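2019-11-12
By Othmane Hegazy

Nemine's two-arm bench kit costs 1,510 with the rail, and spare fingertips are 78 a pair. We budgeted for one arm and ended up pricing two, as soft goods need a second grip. The planning software comes with it, and I'd start there before ordering anything. I laid out our folding station in it - table, rail, both arms on one side, a pillow and a plaid cloth to work on. Setup took me 7 hours. The manual is thin on cable lengths.
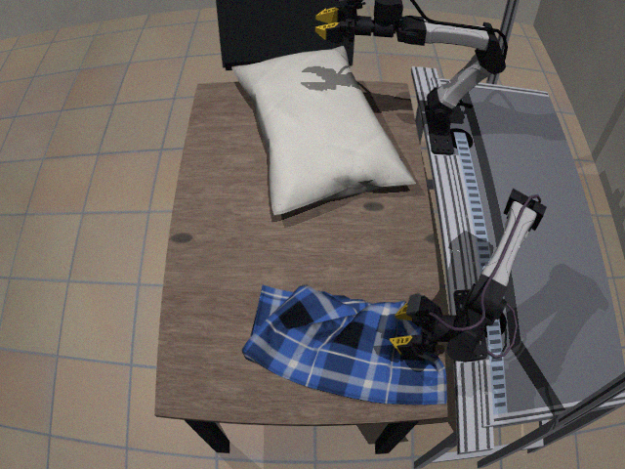
Espinoza wrote back that the rail should go in the January order, with the second arm held until spring.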